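Girkus Paper Folding and Tabletop Objects Set: Data Card

Version 2
Released June 15, 2019
Maintained by the Prellthorpe office of the Girkus project

Contents

The set holds 1,012 image files of red sheet material and small household objects on a white gridded surface. It is supplied for the study of creases, folded edges and surface shading.
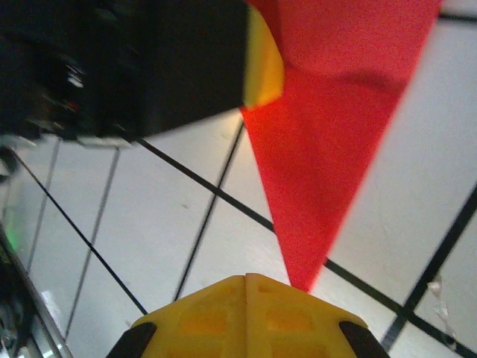 Files are grouped by session, and each session has its own folder and a plain text index. Users should keep the index with the images when copying part of the set.

Shading labels

Each fold is labelled by its crease and by the planes on either side of it. Raised or curled edges are entered separately from creases.

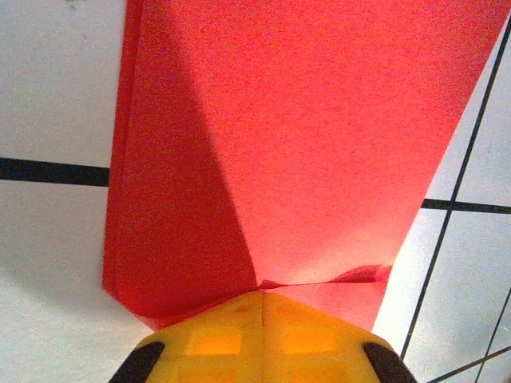
Red sheet with a sharp crease between a darker and a lighter plane.

Labels were drawn up under the Konstantinidis scheme. The label "unclear" is used where a crease cannot be told from a shadow.

Surrounding objects
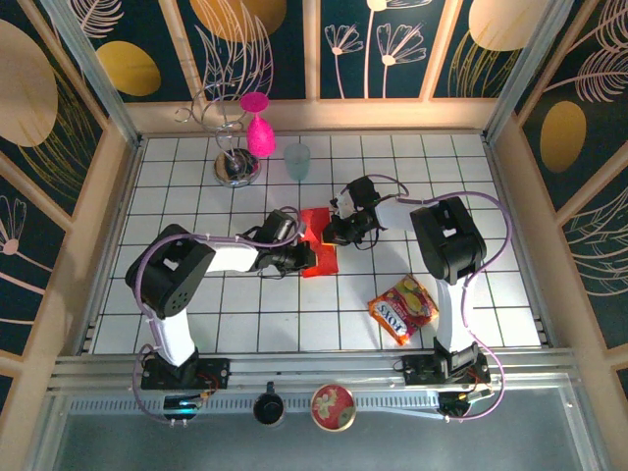
Object names are kept general and are entered in the singular. An item's position is recorded as it lies, so the hot-pink wine glass is listed as "glass, upside down" and the tin with the red floral lid as "tin, round". Printed wording is entered only where it can be read.

Known limits

Blurred images have been kept. The Joltik subset of 75 files has no object labels.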